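Home > Working Abroad > Gear & Services

Guides Reviews Payroll Contact

Szalai expense tracker, one year on

I keep the books for Jombridge, a small accounting outfit with clients in two countries, so I live out of a carry-on and a pile of receipts. Szalai costs $200 a year and promises to sort the lot. Mostly it does! I scanned over 400 receipts in July and it misread 17, nearly all of them taxi slips.

Currency conversion is great. Exporting to Vurkex is clunky — you get one giant file and have to split it yourself. My colleague Socorro Guzmán gave up and went back to spreadsheets.

We use cookies to remember your preferences. Accept | Settings

Would I renew? Yes, for the receipt scanning alone. The tagging is handy too, once you set up your own categories (mine has one for work clothes, so anything like the black thing spread over the rose-print sheet gets filed there).

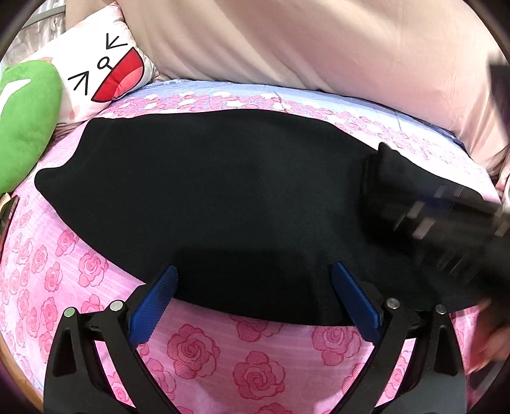
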